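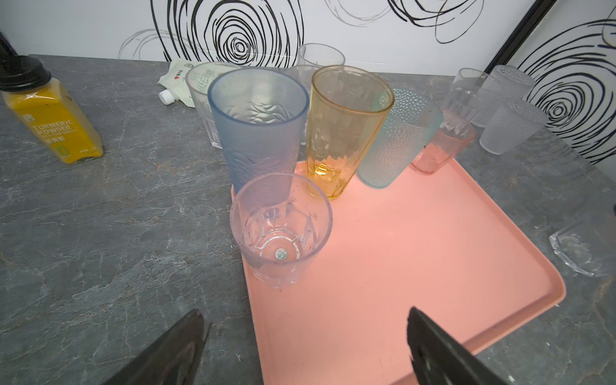

Bring back the cup deposit at Brallmont

The Saturday market at Brallmont dropped its cup deposit in November. I think that was a mistake, and I would like to see it back before winter ends.

Under the old system you paid an extra dollar for your drink and got it back when you returned the cup to any stall. It was a nuisance if you had no coins. Waraporn Siriwan, who sells iced tea near the Tedmont Street gate, told me she spent the first hour of every market making change. I take her point. The lineups were long, and a few people gave up and went home thirsty.

Still, the cups came back. The market's own notice board used to list the weekly figure, and the last one I copied down was 119 returned by noon. Now they go in the garbage, or in the creek behind the parking lot.
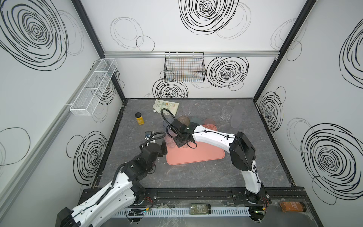

A salmon-pink tray on a dark grey marble-patterned surface.

The usual argument against deposits is that they punish families. A parent buying four lemonades is out four dollars until the cups go back. That is a real cost for up to 30 minutes. Litter costs money too, and the town pays for it all year through the parks budget, including people who have never bought a lemonade.

The other argument is that recycling bins do the same job. I looked into the two bins by the stage last week and found mostly corn cobs.
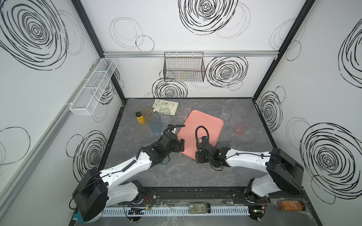
What I would change

Put one return table by the exit, so vendors don't have to handle coins. Let people tap a card. Drop the deposit to 60 cents. Theerawat Luangrath ran a table like this at the Noiphan fair and had it packed up by four in the afternoon.

The market board meets again next month. I'll be asking for a trial.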